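**Ticket 1698: left gripper does not close on command after crate approach**

Project: Trarnine (shared workshop build, Ullgate)
Raised by: Matilde Fonseca
Assigned to: Bo-ram Wang
Opened: 2024-10-11
Priority: Medium
Status: Open, monitoring

## Summary

During produce handling trials the left gripper intermittently fails to close once the arm has been lowered into a crate. The fingers remain open, the wrist indicator stays green and no fault is written to the controller log. The right gripper is not affected. The operator must withdraw the arm and reissue the command, after which the gripper normally responds.

## Equipment

- Two-arm build, left and right grippers of the same pattern
- Kang controller board, firmware build 80
- Prondero bench supply
- Mock shop display: crates, shelf and hand basket, with real vegetables

## Steps to reproduce

1. Power up and home both arms.
2. Take an item with the right gripper and hold it.
3. Lower the left arm over a crate with the elbow well extended.
4. Send the close command to the left gripper.

The fault does not appear when step 2 is omitted. It has not been reproduced with the left elbow bent.

## Log

**Entry 1, M. Fonseca.** Fault seen in 11 attempts during the first session. Restarting the controller made no difference. The command is shown as sent and acknowledged. Requesting advice before further trials are booked.

**Entry 2, B. Wang.** Please confirm whether the close command times out or is dropped. The timeout is set to 3000 ms in the shared configuration file. Kindly do not alter this value until the cause is known, as the right arm reads the same file.

**Entry 3, M. Fonseca.** Confirmed as a timeout. The motor draws no current during the waiting period. Configuration left unchanged.

**Entry 4, B. Wang.** Grippers exchanged between arms. The fault stayed on the left side, so the gripper itself is ruled out. The original arrangement has been restored and both wrists recalibrated. Remaining candidates are the left wrist cable, its connector, and the supply voltage when the right gripper is under load.

**Entry 5, B. Wang.** Supply voltage recorded at the board with the right gripper holding a cabbage. A small dip was noted but it remained within the permitted range. The supply is considered sound. Attention now turns to the cable, which was fitted in February and has not been renewed.

**Entry 6, M. Fonseca.** The requested view of the arm position is attached. The left arm is extended over the empty crate beside the potatoes and the right gripper has hold of the napa cabbage at the basket. Please note the cable looping from the left wrist.

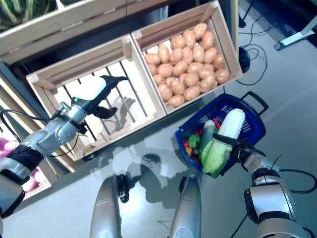
*Attachment to Entry 6: left gripper open above the empty crate, wrist indicator green.*

**Entry 7, B. Wang.** Received with thanks. The routing at the wrist should be revised. With power off, I have reseated the connector and allowed more slack at the wrist joint. One pin was found to be seated less deeply than the others and has been pushed home. It is not yet possible to say which of the two changes is the relevant one.

**Entry 8, M. Fonseca.** Steps 1 to 4 repeated after the above work. The left gripper closed on each attempt. I would ask that the ticket remain open until a full session has been completed with the elbow extended.

## Outstanding actions

- B. Wang to order a replacement wrist cable and keep the present one as a spare.
- M. Fonseca to add a log warning when a close command is acknowledged but no motor current follows.
- Both parties to agree separate timeout settings for the left and right arms.
- Workshop users are asked not to move the wrist cable clips until this ticket has been closed.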